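Wisatdale Rental Kitchens – Counter Check, Unit 211
Inspector: Rawat

1. Plate: light blue, resting on the wooden piece at mid-counter. OK.
2. Toaster: wooden piece standing in rear slot. Remove before use.
3. Toaster oven: folded towel on top. Remove – fire risk.
4. Power cord: looped over toaster oven. Reroute.
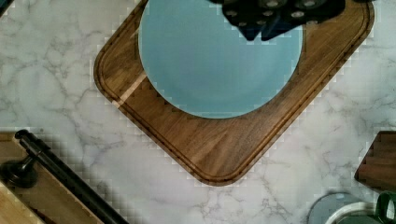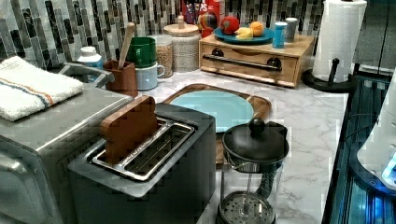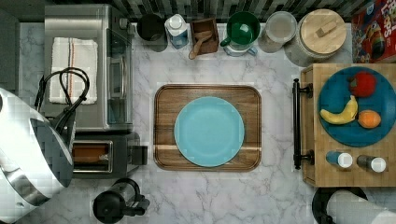 Marble countertop, Unit 211. Items 2 and 3: second picture. Item 4: third picture.

5. Outlets: test under load, 2 appliances maximum per circuit.
6. Recheck in 13 days. Items 3 and 4 must be closed first.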